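Search forums Search Advanced
Grippers and end effectors > Heta vs Husar two-finger, anyone run both?

Posted September 2, 2022 by safta_b

So I finally got both grippers on the same arm and I've been swapping them back and forth all week. The job is soft stuff out of a crumpled paper bowl, which sounds easy until you try it (plush, rope, bits of cable, whatever was in the drawer). Same controller for both, a Plandex box I've had since March.

The Heta closes faster and it's lighter, but it gives me next to nothing back on force. The Husar is slower and I like it a lot more! I can set it soft enough that it stops on a plush toy and doesn't squash it flat. Out of 64 picks each, the Heta dropped 30 and I quit being mad at it and started being mad at the fingertips.

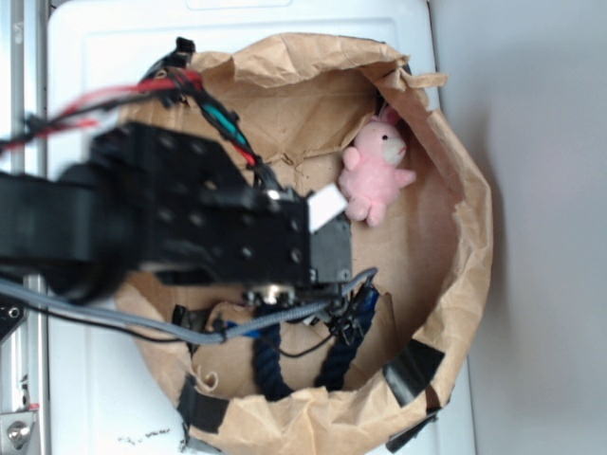
Anyway, fingertips. I've tried bare metal and I've tried pads, and on fabric the pads win every time. Rope is the opposite for me - the pad drags it along the paper and the whole pile moves. Cable routing is my other headache. Anything running under the gripper wants to get in on the pick.

Reply from flundemthorpe_dan
What stroke speed did you have the Heta at? Mine was hopeless at 3000 and fine at 2000. I don't think you can call it on drops if it was at the factory setting.

Reply from safta_b
Factory setting, yeah. Fair point, I'll rerun it. The no-force-feedback thing still stands though.

Reply from mihaila_s
I don't agree on the force part. For plush you don't need feedback, you need compliant fingers and a decent camera angle. We ran open-loop for months and our misses were nearly all bad grasp points. Are you looking straight down or from the side?

Reply from safta_b
From above, off to the side a little. The arm blocks the bowl on a lot of approaches, so you may be right about some of those misses. I still wouldn't go open-loop on anything I had to pay for :)

Reply from gripnoob
Does the paper slide around on you? Mine walks across the table.

Reply from safta_b
Tape it down! Black tape along the bottom edges works for me.

Reply from flundemthorpe_dan
Post the 2000 numbers when you have them. I've got a Husar in my cart and I'd like to be talked out of it.

Contact us | Copyright Flundemthorpe Robotics Board | Back to top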